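## 4. Swapping grippers and running the compare set

Do this section after the arms are homed and the camera check in section 3 passed. If camera check failed go back, don't skip it. Allow most of a morning for the full set.

Grippers covered here: Kemden two-finger (stock), Stemetti narrow jaw. The Kellier one needs its own controller, see section 6.

### 4.1 Fit the gripper

1. Park both arms. Power off at the cell switch.
2. Unplug tool cable at the wrist. Pull the connector body, never the cable.
3. Four screws out, gripper off. Put screws in the lid, they roll.
4. Fit new gripper, dowel side up. Hand tight first, then cross pattern.
5. Plug tool cable back in. Leave a big enough loop for the wrist to turn fully both ways.
6. Power on. Wait for the steady light.

**CAUTION:** Never swap with power on. The Stemetti closes on boot.

**CAUTION:** Loop too short = connector rips out at full wrist turn. Loop too long = it drags through the bins. Jog the wrist by hand and look.

### 4.2 Load the tool file

1. Open Ranjbar, Tools tab.
2. Pick the file for the gripper thats fitted. Kemden is 11, Stemetti is 1,514. Yes the numbering is odd, leave it.
3. Press Apply on BOTH arms, even if you only changed one.
4. Open and close once. Jaw reading at full close should be zero. If not, re-zero and try again.

Note: wrong tool file gives no error. You just get picks that land short.

### 4.3 Set grip force

- Boards: start at low. Edge grip only, no contact with parts on the face.
- Wire harnesses: medium. Grip the bundle, not a connector.
- Metal bits: medium or high.

Don't change force mid set. If you have to, stop, note it, start the set over.

### 4.4 Run the set

1. Lay out bins and tray per your layout sheet.
2. Load program 373.
3. Speed to 25 percent for the first cycle. Hand on the stop.
4. Watch one full cycle on each arm. Then go to normal speed.
5. Let it run to 1,000 picks per gripper. Log drops, double picks and slips seperately.
6. Save log before you power off. It does not autosave.

**CAUTION:** Both arms can reach the tray. Check the shared zone is ON before raising speed.

### 4.5 Checking board clearance

Clearance over the tray matters more than grip force when you compare jaws on boards. Pause the arm over the near edge of the tray and look from the side, then from the camera. The round red board should hang clear of the steel rim with the white foam open below it, and the harness bin on the right should stay out of this arm's path. Too low, raise the place point a little and pause again. Same check for each gripper, same board, write both heights down. 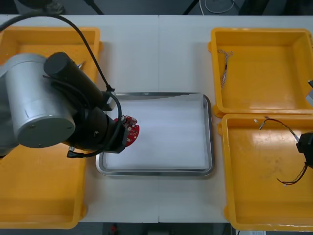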